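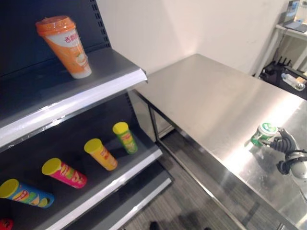 A milk tea cup on the top shelf, crisp cans on the one below.

Rekora handheld terminals: new software for stock counting
October 5, 2022

Juver has released version 5 of Plistent, the stock counting software for the Rekora handheld terminals. Customers with a valid service contract can install it from the usual download page.

The biggest change is in the offline mode. Until now the terminal kept 300 scans in its memory when the wireless connection was lost, and after that the user had to walk back to the office. This limit is removed. The records stay in the device and are sent as soon as the network returns.

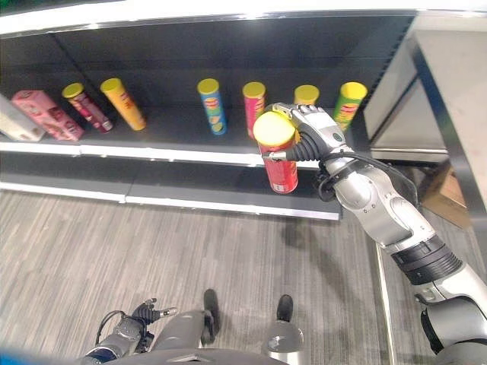
The update was first tested in April at Khương, a wholesaler that has used our terminals in 19 branches. Osvaldo Pimentel, who leads the product team, visited two of them and collected the remarks of the staff. Many people asked for a larger quantity field – with gloves the old one was difficult to press – and it is now part of the main screen.

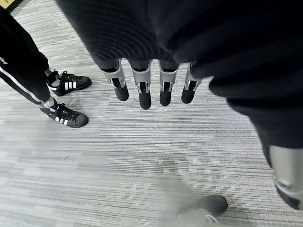
Damaged barcodes are also treated differently. When the code cannot be read, the terminal opens the number keyboard by itself and keeps the item in a separate list, so the supervisor can check it later.

Please charge the battery fully before the installation and send all open counts to the server.

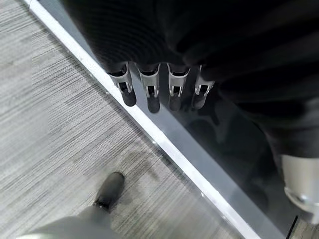 Older terminals need the new charging firmware first. For questions about this step, please write to Genivaldo Bastos at the support desk and mention the serial number of your device.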